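Hollelo suspends knife-handling tests after simulator fault

Hollelo has suspended part of its kitchen robot testing program after a fault in its simulation software allowed a robotic arm to keep moving when it should have stopped. The company confirmed the suspension in a notice to its partners in June.

No person was hurt and no equipment was damaged. The fault was found in simulated trials, before the affected software had been loaded onto any physical arm.

According to the notice, the problem lies in the handover between the motion planner, known as Fledo, and the part of the system that checks for obstacles near the gripper. When an object on the work surface was updated while the arm was already in motion, the obstacle check could return an old result. The arm then carried on along its original path instead of slowing to a halt.

Engineers reviewed 1,892 simulated runs and identified 17 in which the stop signal was issued but not acted upon. In 2 of those runs the gripper closed on the blade of a kitchen knife and then continued to travel across the counter. In the others, the arm passed closer to an item than the safety rules permit but did not touch it.

"A stop command has one job, and in these runs it did not do that job," said Palesa Tshabalala, head of safety assurance at Hollelo. "We would not accept that on a real bench and we do not accept it in simulation. The tests will resume when we can show that the fault has been removed."

The runs were carried out in a virtual home kitchen, in which the arm works over a stone-topped island and is asked to sort everyday items. Knives are left on the counter on purpose, as the program is meant to show how the system behaves near sharp objects in an ordinary household. 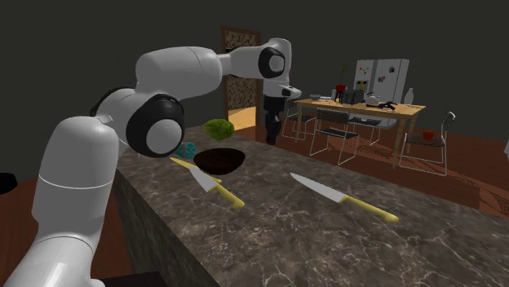

The fault went unnoticed for several weeks. The scoring tool used by the test team recorded whether each item had reached its intended place, but did not compare the time of a stop command with the time at which the arm came to rest. Runs in which the arm ignored the command and still finished the task were therefore marked as passed. The error came to light when a member of the Custham test group replayed a run by hand and saw the gripper moving after the log showed a stop.

Hollelo said the scoring tool has since been corrected, and that earlier results are being scored again. Partners who received test summaries for the knife-handling tasks have been asked to set them aside until revised versions are issued. Results for tasks without sharp items are also under review, although the company said it has found no missed stops among them so far.

The suspension covers all knife-handling tasks, both simulated and physical. Other kitchen work, including the moving of produce, bowls and cleaning items, will go on in simulation only. Physical arms at the Custham site remain available for maintenance and calibration, with grippers removed.

A repaired version of Fledo is being prepared. Before it is approved, it must complete over 3,000 runs with no missed stops, and the results must be checked by Escobar, the outside firm that reviews safety for the program. Escobar will also look at why the original acceptance tests did not include a case in which the counter changed while the arm was moving.

Ms. Tshabalala said the company had not set a date for the return of physical testing. "The schedule will follow the evidence," she said. "Our partners have asked when they can expect the arms back in service, and that is a fair question, but it comes after this one."

Partners using an earlier release of Fledo are advised to keep the separate hardware stop switched on at all times – including during simulated sessions linked to a live arm – and to report any delay between a stop command and the end of movement to the Hollelo safety desk. Reports should include the full run log and the software version in use.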